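Gripper cable keeps catching when the wrist turns, and fingers touch down too low

Posted by Colton Gosselin in Workshop and Cells

We have a small bench cell at our place in Ciltden with two arms bolted to a slotted aluminium frame and a wooden board laid between them as the work surface. The arm with the gripper has been fine since December, but I changed the cable ties last month and now I have two problems that may or may not be the same problem.

First, the cables down the side of the arm hang in a loop, and when the wrist turns past 103 degrees the loop pulls tight and I get a torque warning. Second, when I send the gripper to its low point over the board, the fingertips end up nearly touching the varnish. I set that height at 10 mm. The blue light on the gripper stays on the whole time, so I don't think it is losing power. 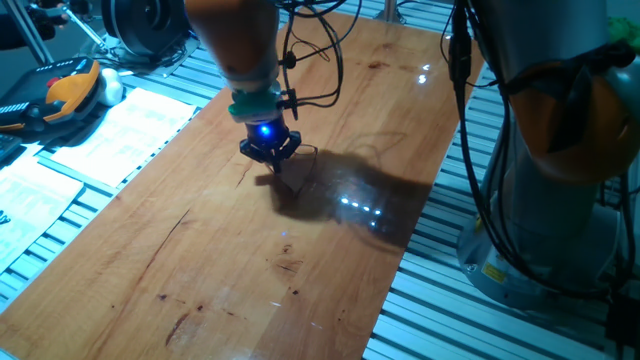 I've tried re-teaching the low point twice. It holds for the morning and then by about four in the afternoon it's low again. The controller log is clean apart from the torque warning, which has come up 79 times. Do I need to redo the whole tool calibration or is there something simpler? The board is just resting on the frame, if that matters.

Harvey Turcotte

It matters a lot. A wooden top that isn't fixed will rock and bow, and you are measuring from it. Teach your heights from the aluminium frame and treat the board as something that can move. Put a straight edge across it in the morning and again at four and see what you get. If it has changed, screw it down through slotted holes so the wood can still move sideways, or swap it for a metal plate.

For the cables, undo every tie between the wrist and the elbow. Turn the wrist by hand-jog, at slow speed, to the furthest angle your program uses, and tie the bundle there with a bit of slack left over. Then jog it the full way in the other direction and check nothing snags on the other arm. Don't pull the ties tight, the bundle should be able to slide through them. Keep the last tie well back from the gripper plug.

Check the gripper mounting screws too. If they've worked loose the tips can sit lower than you taught, and a cable tugging on the gripper won't help.

I wouldn't redo the tool calibration until you've done all that.

brolodholm_dave

had the same warning on ours, it was the ties. took 10 minutes

Fiadzo

Check the payload setting as well. Ours was still set for the old gripper after we changed to a heavier one, and the arm sagged a bit at full reach. It won't explain a change between morning and afternoon, but it could be adding to the torque reading.

Colton Gosselin

Thanks all. Two of the mounting screws took a quarter turn. I've retied the cables and the warning has gone so far. Straight edge is going on the board tomorrow morning.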